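Unit 4: Running a Small Group Discussion

These notes go with the second workshop in the course. Read them before you come in. The reading by Gráinne Ní Chonaill is in the shared folder, and the short case at the end will be used in class, so please have an opinion on it.

What we mean by a discussion

For this unit a discussion is a planned talk among a small number of people who have all read, seen or done the same thing beforehand. It has a leader, a question and an end time. A committee meeting has these too, but a meeting has to reach a decision and a discussion doesn't. Many new leaders mix the two up and push the group toward agreement in the last few minutes. If people leave still disagreeing but can each state the other view fairly, the session did its job.

Group size

The upper limit we use in this course is 10. Past that number the talk splits. The people near the leader carry on one conversation and the rest either listen or start their own. If more people sign up, divide the group and find another leader.

Very small groups have a different problem. With only a few people present, every silence feels like somebody's fault, and the leader starts filling the gaps. Bring a second text or a short written task for those days.

The opening question

Write it down before the session, in full. Leaders who plan to "see where it goes" usually end up asking two or three questions at once, and the group answers the easiest one.

A good opening question has more than one answer that a sensible person could give. It points to a particular page, object or event. It can be understood the first time it is heard. "What did people think?" fails on the first two counts. "Why does the narrator sell the boat before the brother comes home?" is better, and it also tells you quickly who has done the reading.

Avoid questions that begin with "Don't you think." They are statements, and the group will treat them that way.

Waiting

After you ask, wait. Most leaders speak again much too soon, and when they do they tend to reword the question, so that anyone who was forming an answer has to begin again. Count slowly in your head if it helps. Look at your notes so that the group doesn't feel stared at.

If no one has spoken after a long pause, ask everyone to write for 2 minutes and then read out one sentence each. This works better than calling on a person by name, at least in the first few sessions.

Seating

Sit where everyone can see everyone else. Rows don't work, and a long narrow table is only slightly better: the people on the same side as the leader have to lean forward to be noticed, and most of them give up. A round table removes the head position. It also makes it harder for a pair of friends to turn away and talk privately. 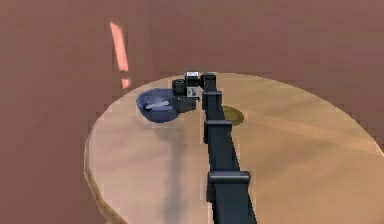 The leader should not take the same seat each time. Groups get used to a layout very fast, and by the third session the talkers will have settled opposite the leader and the quiet members beside them. Moving yourself changes this without anyone being told to move. Arrive early enough to choose.

Leave bags and coats off the chairs. An unfilled chair between two people becomes a gap in the talk as well, so take spare chairs away before you begin.

The talker and the silent member

Every group has someone who answers first. Do not try to shut this person down in front of the others. Thank them, and then ask for a different view: "Who read that page another way?" If it goes on for several weeks, speak to them alone and ask for their help in bringing others in.

Silence is harder to read. Some people are bored and some are following closely. Gráinne Ní Chonaill (see page 87 of the reading) suggests giving a quiet member a small job, such as reading a passage aloud, early in the session. Her point is that a person who has heard their own voice in the room once is more likely to use it again. Try this in your practice group and note what happens.

Ending

Stop on time, even when it is going well. Use the last few minutes to ask each person for one thing they want to go back and check. Don't sum up for the group. Leaders' summaries tend to favor the leader's own view, and members hear them as the correct answer.

Case for class: the Salcedo reading group

Senan Ó Néill took over a reading group at the Salcedo branch library in March. The group had met for years under one leader, who gave a short talk each time and then took questions. Senan dropped the talk and opened with a question. Attendance fell over the next few sessions. Two longtime members told him they missed learning something. A newer member told him it was the first time she had spoken.

Come ready to say:
What should Senan do at the next session?
Is there a way to keep some of the talk without losing the discussion?
Should he ask the group to decide, and if so, how?

Written work

Lead one discussion with your practice group and write a report on it. The limit is 3000 words, not counting your session plan. Include your opening question exactly as you asked it, and one moment you would handle differently. Hand in the plan and the report together.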